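Search this site Go

Can a Robot Arm Help in the Kitchen Yet? A Term Project Report
By Doina Kelmendi and Octavio Urrego
Submitted 2018-03-19

14 shares | 3 comments

Why we picked this

Our school, Harkville, gets a lot of visitors who want to tell us that housework is about to go away. Last May one of them showed a slide of a robot serving dinner, and half the class believed it. We did not. We asked our adviser, Ms. Amparo Urrego (yes, she is Octavio's aunt, and no, she did not grade this), if we could spend the term on one boring chore and see what a machine really has to deal with.

The chore we chose is serving from one bowl into another with a ladle. A six-year-old can do it badly and a ten-year-old can do it well. It needs no strength. If a robot can't be trusted with it, we don't see why anyone should trust it with a pot of hot soup.

What the job asks for

People skip over how many small jobs are inside this one. You have to find the handle. You have to hold it so the scoop doesn't roll over. You have to know how far the scoop sticks out past your hand, which changes every time you grab in a different spot. Then you dip, lift, keep it level, move over, tip, and put the ladle down somewhere it won't slide.

A person does the holding part with feel. Most grippers have little or no feel in the fingers, so they depend on a camera and on the handle being where it was expected. We think this is the main thing the sales talk leaves out.

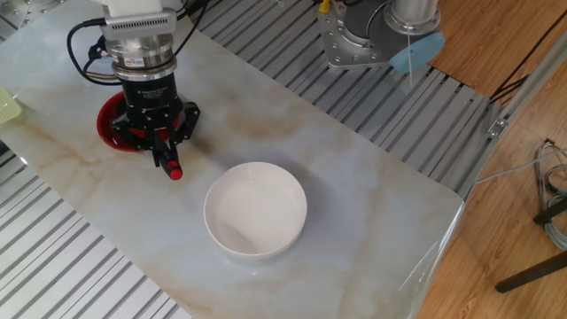

Figure 1. Gripper over the marble-patterned tabletop, with the red plate and the white bowl.

Notice how much of the plate is hidden by the gripper. This matters more than we first thought. When the hand gets close enough to do the work, it covers up the thing it is working on, at least from this angle. A second camera might help, but then somebody has to set up and line up two cameras, and we have not met the family that will do that before breakfast.

We also read the sales sheet for the Jetorine kitchen arm. It says the arm was tested on 500 servings. It does not say how many different bowls were used, who set them out, or who cleaned up. We wrote to the company twice and got one reply, which was a coupon.

The price of help

Octavio worked out what our own kitchen at Harkville would need. The lunch staff gave us a list of 32 chores they do in a normal shift, and we marked the ones a single arm fixed to a table could even reach. We ended up with 3, and one of those was stirring, which a cheap machine already does. The arm would still need its own table, and the kitchen would lose that counter space.

Ulises Bermúdez, who runs the lunch line, read our first draft and said we were being unfair. His point was that dishwashers can't do much either and no kitchen wants to give one up. That is a good point and we have thought about it a lot. Our answer is that a dishwasher is a closed box. You load it, shut the door, and nothing inside has to be picked up by its handle.

The ladle problem 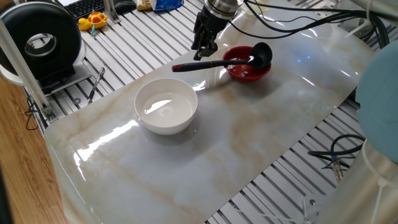 Why is a ladle harder for a robot than a cup?
The weight and the scoop are far from where you hold it, so a small error at the handle becomes a big one at the other end, and the scoop can twist and spill.

A ladle resting across a bowl also gives you very little to work with. It can tip or turn if the fingers touch it a bit too hard on one side. People fix that with a nudge and don't remember doing it.

What we would want to see

Before we changed our minds we would want a test where a stranger sets the table, with their own dishes, and then leaves the room. No resets. Spills get counted, and so does the time spent wiping them up. Gilberto Pacheco from the Endau robotics club told us this is too strict for where things are now. We agree, and that is more or less our finding.

Doina would still like to try it with dry rice. Octavio wants to start with folding napkins.

3 comments | Share this report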